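Gemesden bench notes, 23 February 2026

Music video for the Tendurura single, large-format finish. Second pass at the cinema master.

Picked up from the November test, when the title card crawled at the left of the screen and the blacks in the tunnel section came up grey. Re-exported the tunnel shots from the graded files instead of the web master. The grey has gone on the grading monitor. Still to be checked on a proper screen.

Sound next. The label sent the stereo mix again under a new file name, and it's the same mix. Zhenhua Qin has asked Gu for the separate stems so we can build the surrounds properly. Until they come I'm using the stereo across the front with a little of the reverb return behind. Dialogue at the head of the video is 3 dB too quiet against the first verse. Raised it and left the music alone.

Sync: drums drift against picture after the second chorus, 5 frames by the end. Cause was the drone shots, which were shot at a different rate and conformed wrongly. Re-conformed all of them and checked the claps in the last chorus by eye. Good now.

Render took 65 minutes with noise reduction on. Tried it with noise reduction on the night shots only and it dropped to 20, with no difference I could see on the day exteriors. Will keep it that way unless the director objects.
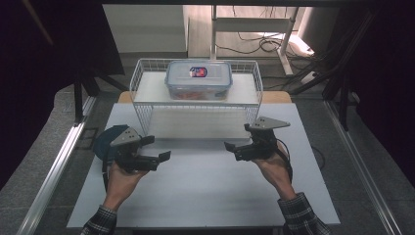
Ledlow can give us the big screen before their first show, so the package has to be on the drive the evening before. They want it unencrypted for the test and encrypted for the premiere. Need the server certificate from them for the second one. Asked, no reply yet.

To do:
Check subtitles sit inside the safe area in the taller ratio. The lyric line in the bridge looked low.
Fade at the end is too short for a cinema. Try up to 3 seconds more black before the logo.
Ask Zhenhua which version of the logo the label has cleared.
Copy today's project to the second drive and take the old tunnel exports off it.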